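首页 > 杂志 > 工坊 > 长读

七月 文／Eirini Vasilakis

Nerkero 在一栋旧印刷厂的二层，楼下是修自行车的，楼上空着。共享工坊的会员每人有一把钥匙和一个储物格，木工区在东头，焊台靠窗，机器人那一角在最里面，挨着暖气管。Thanasis Fragkou 的双臂台架就架在那里，已经占了那个角落一年多。会员们叫它 Zorville，名字来自第一块控制板外壳上写的代号，后来外壳换了，名字留了下来。

Thanasis 白天给一家印刷设备厂做维修，晚上来工坊。他想做的东西说起来很普通：一套能在桌上摆餐具、收餐具的机械臂，用得起，坏了自己能修。他母亲手腕做过手术，有一阵子端不住盘子。他说最早的念头就是那时候有的，但台架做到今天，离放进谁家厨房还很远，他也不急着往那个方向说。

台架的骨架是铝型材，从一家关门的包装厂拉回来，切口不齐，他花了两个周末用锉刀修。两条臂来自不同的地方。左边那条是整臂买的二手货，关节减速器有磨损，第三关节在低速时会抖。右边那条是他和 Arturo Mazza 一起拼的，电机是成品，连杆自己铣。两条臂的长度做到了一致，重量没有，右臂重一截，所以底座右侧多加了一块配重。

“当时想着以后再减重。”Arturo 说，“以后就是现在，还没减。”

Arturo 负责机械部分，也负责订货。工坊的账本上，Zorville 这一项目前的支出是 587 欧元，不含那条二手臂，那是 Thanasis 自己掏的钱。587 欧元里最大的一笔是线缆和接插件。两个人原本打算用便宜的排线，结果右臂肘部的线弯折了几个星期就断了一股，信号时有时无，查了三个晚上才查到。换成柔性拖链电缆以后没有再断过。Thanasis 现在见到有人做机械臂，第一句话通常是问线怎么走。

夹爪改过 4 版。第一版是打印件，指面贴海绵，抓杯子可以，抓薄的东西不行，海绵一压就塌，勺子会从侧面滑出去。第二版换了硬橡胶，夹得住，但橡胶带起桌布，夹一次勺子，桌布跟着走半掌远。第三版在指尖做了一个小钩，想从勺柄下面挑起来，道理上成立，实际上钩子总是先碰到桌面，臂一停，保护就触发了。

第四版去掉了钩，把指尖削成斜面，指面留平。斜面可以贴着桌布切进去，平的那一面用来夹。形状并不新鲜，市面上的夹爪很多都是这样，Arturo 说绕了一圈回到这里，至少现在知道为什么了。指尖磨损很快，边角容易磕掉，他们的办法是把手指做成单独一件，两颗螺丝固定，坏了换一根，底下的机构不动。

手腕上的小相机也换过位置。开始装在手腕外侧，视野里只有一根手指，物体在两指之间的偏差看不出来。后来挪到上方中间，两根手指都进画面，偏左偏右一目了然。代价是手腕变厚，臂伸到桌面远端时相机支架会碰到立柱，Thanasis 在软件里划了一块禁区，臂不许进去。禁区划得有点大，桌面右后方有一小片地方因此够不着，摆桌时大家都知道不往那里放东西。

软件是 Angus Gunn 写的，他住得远，多数时候远程连过来。核心是一个名叫 Meter 的小程序，记录每一次抓取的位置、夹持力和耗时，写进一张表。最初只是为了查抖动的毛病，后来成了整个项目的底账。表里到现在有 371 条完整的抓取记录。Angus 对数量不太在意，他更看重每一条后面的备注栏，要求操作的人写一句话，写清楚是怎么失败的。备注栏里最常见的是“滑”，其次是“没对准”，还有一条只写了“停电”。

控制方式分两种。一种是人操纵：操作者坐在旁边，手握两只小的主手，从臂跟着动，同时录下相机画面和关节数据。另一种是让训练过的模型自己跑。第一种已经很稳，Thanasis 用它摆过完整的一套餐具，从空桌到摆好用了 24 分钟。第二种还要看运气，杯子和面包成功得多，勺子最差。

勺子难在两件事上。一是薄，平放在布上，可以下手的高度只有柄的厚度。二是反光。金色的抛光面会把工坊的顶灯映进去，相机看到的是一个亮斑，亮斑随手腕移动，模型就跟着亮斑走。Angus 试过在训练时随机改变亮度，有一点用。Thanasis 的办法更直接，把机器人角落正上方的两根灯管拧松了，改从侧面打光。木工区的人抱怨过那边太暗，后来他在灯管下面挂了一块描图纸，灯又亮了，光也散开了。

也有人劝他干脆换成哑光餐具。他没有同意。家里抽屉里有什么，桌上就用什么，这是他开头定的规矩，到现在没有改。餐具、杯盘和布都是会员从家里带来的，用旧了就换一批。面包也是真的，楼下那条街有一家店，傍晚以后打折。真面包会掉渣，渣会进到夹爪的导轨里，所以每晚收工前要用刷子清一遍。打印的假面包他们也做过，太硬太轻，在上面练出来的夹持力用到真的身上，要么夹扁，要么夹不起来。

我去的那个晚上，他们练的是早餐。九点刚过，Thanasis 给两条臂上电，先让它们各自回零。左臂第三关节照例抖了几下，他伸手在连杆上按了按，像按住一扇没关严的门。然后他把桌布往左拉了拉，调了一下主手的高度，坐下来。

Arturo 站在急停按钮旁边。工坊有规定，双臂上电时必须有两个人在场，其中一个手不离按钮。规定是去年加的，当时右臂的一个限位参数填错了符号，臂朝反方向甩出去，打掉了立柱上的一盏夹灯，没有伤到人。那盏灯的底座还夹在立柱上，Arturo 说留着提醒自己。

操纵时几乎听不到声音，只有减速器细细的转动声，还有 Thanasis 偶尔说的一个字，“开”，或者“慢”。他说这些字是说给自己的。餐巾是黄白格的，格子正好可以用来判断距离，他下手之前会先看指尖压在哪一格上。他说这不算作弊，人在家里摆桌子也是这么看的。
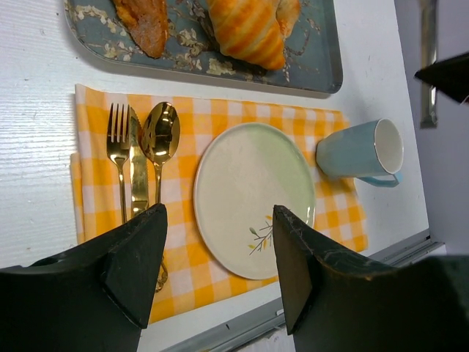 侧倒的杯子才是真正该练的，Despina Bakalis 认为，立着的杯子谁都会抓，家里出麻烦的时候杯子往往是倒的，而且把手朝哪边全凭运气。她还说，如果只在摆得整整齐齐的桌上练，练出来的东西只认得整整齐齐的桌子，Meter 那张表里应该加一栏，写明开始之前桌上有多乱。

Thanasis 把这个意见转给了 Angus。Angus 的回复是可以加，但“乱”要有个写法，不能一个人写“有点乱”，另一个人写“很乱”。两边来回了几封邮件，最后定下来的做法是开始前拍一张俯视照片，和记录存在一起，文字那一栏不填。

扶杯子的动作拆开来有好几步。先要判断杯口朝向，再决定是夹杯壁还是夹把手。夹杯壁稳，但转腕的角度大，右臂的第五关节转到头还差一点，得先把杯子在布上推着转一下。夹把手省角度，可是把手是弯的，平指面只有一小段贴得住，提到一半容易打转。Thanasis 两种都录，标签分开。他倾向于夹杯壁，Arturo 倾向于给指面加一条浅槽，专门对付把手。浅槽的样件已经铣出来一对，还没装，因为加了槽以后夹勺子会不会变差，谁也说不准，要等这一批记录录完再换，免得前后的数据对不上。

盘子反倒简单。盘沿高出一点，斜面指尖能插到沿下面，合拢就能提。麻烦在放下的时候：臂的末端没有力传感器，只能靠电机电流估计有没有碰到桌面，估得不准，盘子就会磕一下。他们磕裂过一只，之后把下放的最后一段速度降到很低，看着让人着急。买一只像样的力传感器要花掉比整个项目还多的钱，Arturo 在算能不能用应变片自己做，贴在手腕的铝板上。第一块铝板刚度太高，读数几乎不动，第二块他打算铣薄一些，中间掏空。

左臂的抖动也在待办单上。二手减速器的型号叫 Ye，早就停产，配件只能从拆机件里找。Thanasis 在印刷设备厂的废件堆里翻到过一只外形相同的，拿回来一量，轴径小了一号。他给它车了一个衬套，放在储物格里，等哪天左臂彻底不动了再装。目前的应对是让左臂少做低速动作，能交给右臂的都交给右臂，于是右臂磨得更快，手指也换得更勤。

我问他有没有想过整条换掉。他说想过，价格也看过，看完就把网页关了。

工坊里对这个角落的态度不一。有几位会员觉得它占地方，台架一年多没有挪过，冬天暖气漏水的时候，修管子的人要从型材中间钻进去。也有人主动来帮忙，操纵主手不需要懂编程，坐下来练一会儿就能上手，有一位做陶的会员手最稳，她录的那些记录，夹持力曲线平得几乎没有起伏，Angus 特地把它们单独挑出来训练了一个版本，效果比混在一起的好。做陶的会员对此没有特别的反应，她说和拉坯差不多，手别抢。

图纸和程序都放在工坊的公共盘上，会员可以随便拷。已经有两个人照着做了单臂的小号，一个用来给植物浇水，另一个拆到一半搁下了。Thanasis 给第一位提的建议还是走线，其次是把手指做成可换的，再其次是先写记录程序，臂会不会动可以晚一点再说。

十一点差一刻，他们停下来断电。Arturo 松开急停旁边的手，甩了甩手腕。Thanasis 拿刷子清导轨，从左臂的夹爪里扫出一小撮碎屑，倒进桌边的纸杯。Angus 那边发来消息，说今晚有一条记录的时间戳不对，晚了整整一个小时，多半是夏令时的问题，他明天改。

下一次练什么还没有定。Arturo 想先装浅槽，Thanasis 想先把铝板做出来。待办单贴在立柱上，最上面一行写的是买刷子。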